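Buying Your First Robot Arm: Questions I Get All the Time

By Freya Bunting

I handle equipment planning for Wainwright, a small shop that builds fixtures and automated handling cells, and every April my inbox fills up with people putting together a budget. These are the ones that come up most. I'll add to the page when I can.

Do I need to buy the arm before I can try anything?

No, please don't! Start in simulation. You can put a gripper in a room on screen, move it near the walls and the furniture, and learn a lot about reach and clearance before you've signed for any hardware. We ran simulated rooms on the Cato project for 7 weeks before we asked for a single quote, and I'd happily have gone longer.

What does simulation cost, then?

Mostly somebody's time. You'll want one decent workstation with a good graphics card, and you'll want a person who can sit with it for more than an hour between meetings. That second part is what people leave out of the budget. I put in 50 hours for setup alone — building the room, loading the gripper model, getting the views right — and I still went over.

What do you look at in a simulated run?

I look through the gripper view first. I want to know how much of the picture the gripper itself takes up, what shows between the fingers when they're open, and whether I can still make out things in the background when the light is low.
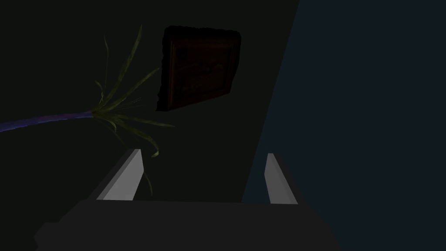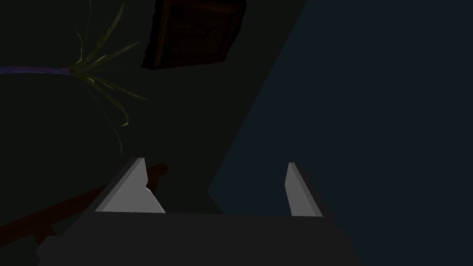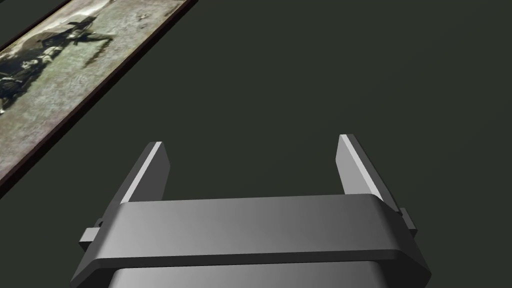 Open gripper, nothing in the fingers, and a framed picture on view each time.

Dim rooms are worth the trouble, by the way. If your real site has poor lighting (and most storage areas I've walked through do), test it that way and then decide whether you need to pay for extra lights. Lights are cheap next to a better camera, so price them first.

Should I buy the gripper and the arm from the same company?

It's easier, and for a first purchase I lean that way. One support line, one set of cables, one person to complain to. We split ours on the last job, with an Etar arm and a Dreronar gripper, and we got a better price, but I spent a whole afternoon on the phone over an adapter plate. If you do split, get the adapter written into the quote with a part number.

How wide should the gripper open?

Measure the biggest thing you'll pick up, then add room on both sides for the robot being a little off. My own habit is 13 millimeters per side. Gobnait Fahy, who does our installs, thinks I'm too generous and she may be right, but I've never had to send a gripper back for opening too far. Check the finger length too. Long fingers get into tight spots but they can knock into shelves and walls on the way.

How many test runs are enough before I place an order?

I like 100 clean runs with the objects moved around between them. If you only ever test with everything in the same place, you'll get a lovely success rate and a nasty surprise. Write down the failures as they happen, and take the list with you when you talk to the supplier.

What gets forgotten in the budget?

Spare fingers or finger pads. Guarding, if people will be walking nearby. A stand that's heavy enough. Shipping, which can be shocking for an arm in a crate. Training for a second person, so you can take a vacation. And ask what the software license costs in year two — I have seen a first-year price nearly double.

Can I rent instead?

Often, yes, and I think it's a good choice if you're unsure about the job. Ask whether any of the rent comes off the purchase price and who pays if a finger gets bent. Get both answers in writing.

Will you look over my quote?

If it's short, sure! Send it with a sentence or two about what you're picking up and where the arm will stand. I usually answer in the mornings before 10.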